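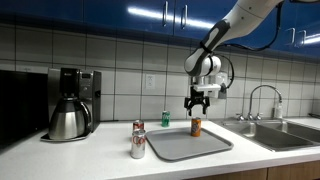

Kitchen counter with an orange soda can on a gray tray.

Clovuvora
A small word list of what people call soft drinks, and the things they drink them from

Contents

The list has 400 entries in one file, clovuvora.csv, in UTF-8. Each row is one answer from one speaker. There are 38 speakers, all adults, who grew up in different parts of the country and were asked the same short set of questions by phone.

Columns

speaker – a number, not tied to any name
region – where the speaker lived up to age 18
prompt – the question as it was read out
answer – the word or phrase given, in lower case
second – another word the speaker said they also use, if any
note – free text from the person who took the call

How it was collected

Feven Alemayehu and Jamshid Dehghan made the calls over six weeks, ending in November. Prompts were kept plain, such as "What do you call a sweet fizzy drink in general?" and "What do you call the thing you carry drinks in on?" Callers did not offer words of their own. If a speaker asked for a hint, the row was kept and "hint" was written in the note column.
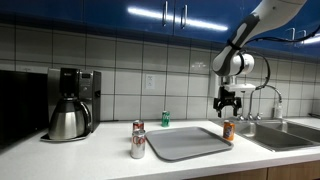
Spelling follows what the speaker would write, when we could ask. "Pop" and "soda pop" are separate answers. Brand names used as general words are kept as given, so "coke" can appear for any soft drink. Plurals were changed to singular by Tsehay Abera, who also checked the regions.

Known problems

Two regions, the mountain states and the far north, have very few speakers. Do not use the list to compare them with the rest. Older speakers often gave a childhood word first and their current word second – the file does not mark which is which.

Changes

Version 2 fixes the region of one speaker and removes repeated rows. Row order is different from version 1.

Use

Free for teaching and research. Please credit Clovuvora and give the version. Corrections go to Rommel Quiambao, with the speaker number and the prompt.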